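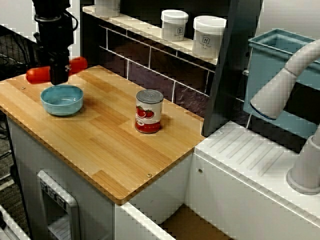

I've been promising a post about the kitchen cell for ages, and a few of you have emailed to ask why I keep grumbling about it, so I've made a pot of tea and I'm finally writing it down. Long one, sorry in advance!

For anyone new: I look after the robot cells at Fairweather, which is a small lab upstairs from a tile showroom in Bomgate. There are a few arms up there doing different things, and mine (well, I call it mine) is the one that spends its life at a toy kitchen, picking up pretend vegetables and putting them in and out of things. The people who write the clever software sit at the other end of the room. I'm the one with the hex keys. My whole job is making sure that when they press go, the arm is where it thinks it is and the kitchen is where the arm thinks it is, and it's the second half of that sentence that has eaten most of my May.

So, the kitchen walks. It's a kids' kitchen, it weighs very little, and it sits on carpet. Every time a finger comes down a bit hard on the countertop, or a pan catches on the edge of the sink on the way out, the whole unit shifts by a hair. You'd never see it happen. You come in the next morning, run the check moves, and the gripper comes down to where the bowl ought to be and it's a finger-width off. Then everyone looks at me.

I'd tried the obvious stuff. Rubber feet did nothing much on carpet tile. I tried a bag of sand in the oven, and that helped until somebody wanted to use the oven. I tried marking the floor with tape and shoving the kitchen back to the marks each morning, which works fine if you enjoy crawling about on a floor at half past seven with a torch in your teeth. I don't!

It was Murray Tipoki who got me onto clamps. Murray used to build sets for a theatre company and he can't look at a thing without wanting to fix it to another thing. He came by to drop off some timber, watched me shuffling the kitchen back into place with my knees, and went out to his ute without a word. Came back with two clamps, the squeeze sort with the plastic jaws, and said I could keep them if I stopped doing whatever it was I was doing.

What I do now is clamp the side panel low down to a length of timber that's screwed to the bench frame. Low down matters. My first go had the clamp up near the counter, and the panel is thin enough that it bowed in when I squeezed, which pulled the countertop out of level, and then I spent an afternoon chasing a height error that I'd put in myself. Put the jaw where there's a shelf or a cross-rail behind the panel and squeeze until the thing stops moving when you lean on it. Then stop. You're holding a toy, you don't need to crush it.

The countertop was the other half of the walking. The wood top comes off for packing and it's only meant to take the weight of a plastic saucepan and a small child's elbow. I've put screws straight down through the surface into the base, and I know it's ugly, and Tane Ellery (one of the software crowd, very neat desk) was a bit sad about it, but it hasn't budged. If you do the same, sink the heads properly. A proud screw head is just high enough to catch a fingertip when the gripper skims along to slide something, and what you get is a click and a fault light and a carrot on the floor. I went around with a fingernail afterwards feeling for edges and found a bad one near the front, gave it another half turn, and that was that.

Righto, fingers.

The fingertips on this one are soft red-orange things, fat and rounded like cocktail sausages. I love them. They're very forgiving on anything round. They do get grubby though, and once they're grubby they slip, and the can is the first thing to show it. If the can starts rotating in the grip when it's lifted, the fingers want a clean before you go touching any settings. I wipe mine with a damp cloth and a drop of dish soap, then plain water, then let them air dry over lunch. Please don't use the solvent wipes from the electronics drawer. I did that once on an older pair, and they went shiny and then tacky, and collected every bit of carpet fluff in Bomgate.

I log the cycles in an exercise book (yes, paper, I like paper) and the last pair came off at 537 lifts, when I found a split at the base of one. That's not a recommendation. They're fittings we get from a little outfit called Skultach and the bag has no guidance on it at all, so I just look at them every morning and bend each one gently back and forth with my thumb. If there's a pale line where it bends, it's coming off.

Changing them is a ten-minute job if you've got the right key and a forty-minute job if Tane has borrowed it. Park the arm high, well clear of the backsplash, and drop it out of the ready state at the pendant before your hands go anywhere near. I then put the pendant in my back pocket, which is a habit I got into at my last job and I'm keeping it. Undo one side at a time. If you take both off together you lose your reference for how far out they sit, and then you're back to measuring. I did measure it, once, so I'd have it written down: 104 mm tip to tip with the gripper open. It lives inside the front cover of the exercise book.

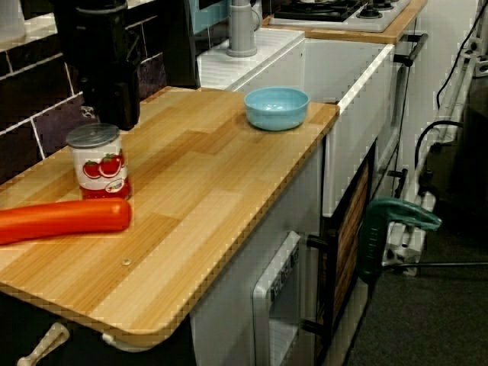
Carrot and tomatoes out on the counter, and one of Murray's green clamps holding the side.

Morning check, since people ask. I have a little program called Burko, named after my nan's dog, who also used to go round the kitchen in the same order every day looking for things on the floor. It visits 14 spots: corners of the countertop, over the bowl, the sink, the stovetop knobs and so on, finishing at the oven handle. At each one the arm stops just above the surface and waits for me to press a button. I crouch down, look at the gap, press the button, and off it goes to the next. I'm not measuring, I'm looking for the one that's different. When the kitchen has shifted they all go wrong in the same direction, and when something has come loose it's usually a single spot.

The oven handle is the fussy one. There isn't much room around it, and if the kitchen has twisted at all you see it there before you see it anywhere else, so if I'm in a rush I just do that one and the far corner of the counter. (I'm not supposed to say that.)

Then I do cables. We've got the power strip up on the wall behind, mounted upright, and I can't tell you how much better life is with it off the floor. It used to lie under the kitchen and I'd kick a plug halfway out every time I knelt down to look at something, and a plug that's halfway out is so much worse than one that's all the way out! You get the arm fine and one camera dropping in and out, and you blame the camera. I lost most of a morning to that before Murray got his drill out. When you put one up, leave enough slack at the bottom to pull a plug without dragging its neighbours along. And label both ends. I've used bread tags and a paint pen.

The cables on the arm itself need a look too, up by the wrist. Turn the wrist all the way one way, then all the way back, slowly, and watch the loop. It should sort of breathe. If it goes tight at either end it'll fail at that end sooner or later. Ours had a tie pulled too snug and I could see the jacket going white, so I snipped it and put a looser one on further back. Took me no time and I was smug about it all day.

What else. Props! I keep the bowl, the can, the carrot and the rest in a tub with a lid, and they get washed when the fingers get washed, which stops the grime going straight back on. If one cracks it gets binned and swapped for the same thing, same colour if I can find it. Tane is very particular on that point and after some huffing I've come round to his way of thinking. I once swapped a bowl for one that was a smidge deeper and caused him two days of head-scratching, and I didn't own up until morning tea on the second day.

Still on my list: the stovetop end rocks slightly if you press on it, and I think it wants a packer underneath, maybe just a bit of cork tile. The oven door has started sagging on its hinge. I've had a look and the hinge pin is plastic, so I might make a metal one, or I might ask Murray to make a metal one and bring him a lamington. And I want to try a strip of grippy mat under the front feet to see if it lets me back off the clamps a little.

A couple of you asked in the comments last time how I level the countertop. I use a cheap spirit level, both directions, with the clamps already on. Clamps first, then level, then run Burko. If you level it first you'll only have to do it again.

I'll put up some notes on the hinge pin once I've had a crack at it. If anyone's done the same job on one of these kitchens, what did you use for the rod? I've got some brass in the shed but it might be a bit thick.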